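Cillwood Recipe Yield Tables
Data card, version 2

Summary
Cillwood is a set of 3876 records giving the weight of common vegetables and fruits before and after trimming, peeling and cooking. Each record is one item prepared one way. The tables are meant for recipe scaling, menu costing and nutrition labels, where the weight that was bought and the weight that is eaten have to be kept apart.

Maintainer: Arif Amarasinghe
Last revised: 09/11/2022

Files
yields.csv - one row per record
items.csv - item names, alternate names and default units
methods.csv - preparation codes with a short definition of each
CHANGES.txt - corrections by version

All files are UTF-8, comma separated, with a header row. Decimal points only. Empty cells mean the value was not measured; a zero is a real zero.

Columns in yields.csv
record_id: integer, never reused
item_code: key to items.csv
method_code: key to methods.csv
weight_in_g: weight as purchased, in grams
weight_trim_g: weight after trimming and peeling
weight_out_g: weight as served
source: P or B, see Sources
flag: blank, or one of the codes under Known problems
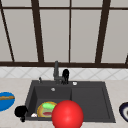
Yield is not stored. Compute it as weight_out_g divided by weight_in_g. Version 1 stored a rounded yield column, and users who multiplied it back into large batches got totals that drifted from the weights. The column was dropped for that reason.

Sources
Records marked P come from the Pradberg kitchen log, which was kept on paper and typed in by two people separately. Where the two typed versions disagreed, the paper sheet was checked. Records marked B come from the Bepari test series and were exported straight from the scale. The B records carry one decimal place, the P records none.

Methods
There are 19 preparation codes. Peeled and unpeeled are separate codes for cucumber, carrot, potato and eggplant, and a single code for everything else. Seeding is recorded only for cucumber, tomato and the peppers. "Drained" means two minutes in a colander with no pressing. Salted and pressed items have their own code (SP) and should not be averaged with drained ones - the difference for cucumber is large enough to spoil a batch estimate.

Known problems
Flag W: weight out is greater than weight in. Normal for boiled dried beans, suspicious for anything else.
Flag S: size class missing. Affects 16 records, all of them squash.
Flag D: possible duplicate, kept until the paper sheet is found.

Size classes for cucumber follow length only. Pickling types and short slicing types therefore land in the same class. 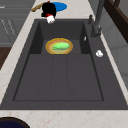

Zetesik wrote in May that the shared class makes the table hard to use for brined goods, as the pickling types lose less weight to seeding, and asked for a variety column in place of the size class. The request is open. Variety was written down for the B records and could be added there, but the P log has it only in the margins and only for part of the season.

Loading
Read item_code and method_code as text. Several codes begin with a zero, and spreadsheet programs will strip it. Joins to items.csv then fail with no error message.

Not suitable for
Frozen or canned produce. Peel thickness studies. Any comparison between growers, as no grower is recorded.

Corrections
Send the record_id, the column, the value you think is right and how it was measured. Corrections without a method are logged in CHANGES.txt but not applied.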